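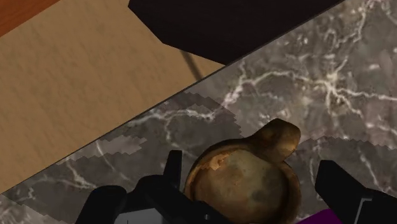
Reviewed by T. Hallam Orde

Virkis is a desktop program for indexing and linking historical records: census pages, parish registers, service papers, burial lists. It is sold by Nzioka as a one-time purchase, with a year of updates included. I used version 4 from January through June on a single project, the households of Ninholm Street in Plarkville between 1880 and 1920.

The source set was 162 page scans, mostly census sheets, with a few draft registration cards and a church register that had been rebound out of order. I already had 141 of the pages typed up in a spreadsheet. The rest I entered from scratch.

Import. The spreadsheet import accepts CSV only. Column matching is manual the first time and can be saved after that. Dates are the weak point. Virkis reads "abt 1876" correctly and stores it as an estimate, but "1876?" comes in as plain text and drops out of every date search. I fixed mine in the spreadsheet and imported again. Double surnames came through intact. Ditto marks did not, and there is no setting for them.

Data entry. The form sits beside the scan and the two scroll together if the page has been marked up with row lines. Marking a census sheet takes a few minutes. Keyboard entry is good: Tab moves across the row, Ctrl+D copies the field above, and the cursor never jumps to a field I had locked. The occupation field suggests earlier entries, and it will suggest your own misspellings too until you remove them from the list under Project > Terms.

Linking. The program compares name, birth year, birthplace and relation to head of household, then gives each possible match a score up to 100. The default cutoff is 90. At that level it missed a family of six whose name was spelled three ways over 20 years, and I found them by address. Dropping the cutoff to 50 brought them in along with a long list of bad matches, including two women joined to their own nieces. I settled on a middle value and checked each link by hand. Links can be undone one at a time, and the reason for each is kept in a log that prints cleanly.

The military module is an extra charge. It adds fields for unit, service number, rank and dates of transfer. A man can hold more than one service number, as he should. It does not allow two units on the same date, so a soldier attached to one company while carried on the rolls of another has to be put in a note. For anyone working mainly on enlisted men, that is a real gap.

Reports. Family sheets and household tables are fine. Source citations follow one fixed style, and changing it means editing a template file in a text editor. Tree charts over five generations split across pages at bad points.

Speed was acceptable on a six-year-old laptop with 8 GB of memory. It crashed twice, both times while rotating a large scan, and lost nothing typed before the last row.

Good: entry form, link log, price of the base program.
Bad: date import, citation templates, unit dates in the military module.

I would buy the base program again - the military module I would leave until the date rule is changed.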